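Home | About | Gallery | Jobs | Contact

Robots at Riddale: the work at hand

Since November the night round at our Riddale furnished lets has been done by arms from Bilteck. Before that, two people opened and shut every drawer by hand, 94 flats in all. Each job is now rehearsed on the computer first, and the desk team check it before it goes out.

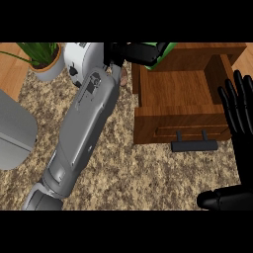

Sun-ja Bang used to do the round herself. She now works days at the desk, going through rehearsals and marking the ones that need another try. Drawers take up most of her Monday. She wants one pulled right out, so that the whole floor of it shows from above and she can see it is empty, as with the wooden one on the speckled carpet. She says her knees are better and her eyes are worse.

Min-kyu Yoo still goes out when a job is stopped. He has asked for a second chair at the desk and a later start on Mondays.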